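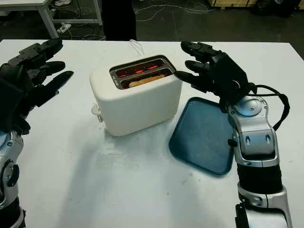 I've been baking the same sandwich loaf all summer and I finally changed one thing – I let it sit overnight before slicing. What a difference! My slices used to tear and clump, and now they come out even enough for toast. Ronja Viklund over in Hollgate gave me the tip (she bakes for the Osley market and gets through up to 30 loaves a weekend, bless her). She also told me to drop the oven 15 degrees for the last part of the bake, and I haven't tried that yet.

If you want to swap starters or flour, come by the Grustum hall in September. Doors open at 7 in the evening and Siv Boström is bringing her rye – get there early if you want a piece.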